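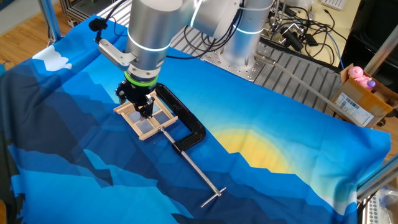 Proyecto Tidby – Manipulación de objetos ligeros
Informe de avance para Lemton
6 de noviembre de 2018
Responsable: Blažena Murín

Estado general
El trabajo sigue dentro del presupuesto, con retraso en la tarea de la ventana en miniatura y la mordaza en C. De los 123 intentos previstos para este periodo se han completado 60. El resto queda aplazado por la incidencia que se describe a continuación.

Incidencia
Durante un intento, la pinza siguió bajando después de tocar el marco de madera y lo presionó contra el cuerpo de la mordaza. El brazo no entró en parada de protección. Ekrem Güler lo detuvo con el pulsador de emergencia. No hubo heridos. Se rompieron dos listones del marco y hubo que sustituirlo.

Causa
Da-eun Gil revisó los registros y encontró que el umbral de fuerza había vuelto al valor de fábrica tras la actualización de mayo. La altura de contacto estaba calculada para la mesa sin tela, y los pliegues inclinan las piezas. Con la mordaza debajo, el margen desaparece.

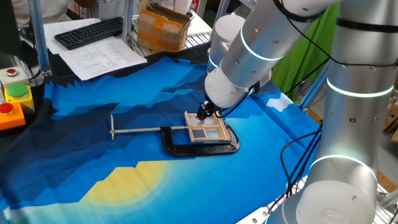

Medidas
Se ha restablecido el umbral y el programa lo comprueba ahora en cada arranque. Yi-an Han ha reducido la velocidad de bajada en los últimos centímetros – el ciclo se alarga, pero lo consideramos aceptable. Falta repetir la prueba de parada con los dos brazos en marcha; hasta entonces se trabaja con uno solo en movimiento.

Pendiente de Lemton
Necesitamos autorización para ampliar el plazo 14 días. El coste de los marcos de repuesto, 370 euros, se cargará a la partida de consumibles.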